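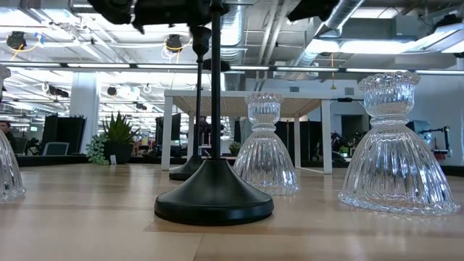
Glass candle holders and black stands on the work table at Lornthorpe.

Visit to the Lornthorpe shared workshop, October

Lornthorpe opens its floor to outside builders twice a year. I went for the afternoon session, mainly to look at the two-arm build that Dela Opoku has been posting about on the members' list under the name Gullimum. I have a smaller single-arm setup in my garage and have been stuck on cable routing and on gripping anything that is not a foam block, so this report leans heavily toward those two subjects. People wanting the laser room or the print farm should look elsewhere.

The workshop shares a large open-plan floor with ordinary desks. The ceiling is high, with exposed ducts and long rows of fluorescent fixtures, and there is a skylight. Builders who use cameras should note the lighting. Clear glass under that many tubes picks up bright highlights along every rib and edge, and Opoku said her first attempts at locating the holders by vision alone failed for that reason. She now starts each run from known positions marked on a paper template, then removes the template.

Gullimum is two black arms working over a wooden table. The task is table setting of a sort: candle holders and stands are to be moved from a start layout to a finish layout without tipping any of them. The glass holders have a ribbed bell-shaped body, a narrow waist and a scalloped cup on top. The stands are a thin vertical pole on a wide flared base. Between them they cover two quite different grasp problems, and Opoku picked them for that reason from a box of event decorations.

For the glass, the waist is the obvious place to grip. It is also the weakest section, and the ribs below it give uneven contact if the fingers close too low. The approach height is therefore fixed in software and the closing force is capped. The cap was set by trial on a spare holder. Opoku uses soft pads glued to the fingertips and replaces them when they start to polish. I had been using heat-shrink tube on mine and will change over.

The poles are easier to grip and harder to place. A small angular error at the fingers becomes a visible lean, and the base then lands on one edge first. The current routine lowers the stand slowly, opens the fingers slightly at first contact, and lets the base settle flat before the full release. It adds about 12 seconds to a run. An earlier version skipped the partial opening and walked the stand sideways on every placement.

The controller is a Pinix board in a vented box, with a separate supply for each arm. Logging is more thorough than I expected from a home-scale project. The log at the time of my visit held 3,032 placement attempts, of which 543 were marked as failed. A failure includes any contact between the two arms, even if the object ended up in the right spot. I asked what share of the failures were dropped objects and she did not have it broken out. The early part of the log uses a single failure code, so it would have to be re-read by hand.

On cable routing, the advice was short. Leave a service loop at each joint, fix the cable on both sides of the loop, and run the full range of motion by hand before power goes on. Use fabric tape in place of zip ties anywhere the cable flexes. The zip ties on the first version cut through a signal cable at the wrist, and the resulting fault was intermittent and took most of a month to find.

The joint brackets are from Chang, bought as a kit, with two of them re-drilled. The hole spacing in the kit did not match the drawing. Other builders at the session had the same complaint - check yours with calipers before cutting anything to fit.

Questions from visitors ran to around half an hour. One concerned collision avoidance between the arms. Gullimum divides the table into a left and a right zone with a shared strip in the middle, and only one arm may enter the strip at a time. It is slow, and it wastes table space, but it can be checked on paper. A planner that handles both arms together is on the list for the winter.

Practical notes for the next session: parking is behind the building, and the side entrance is the one to use. Bring eye protection if you want to stand near the drill press. Members can book bench space on the sheet by the door, and the part files for the fingertip pads are on the shared drive in the Gullimum folder, version 2. The version 1 pads do not fit the current fingers.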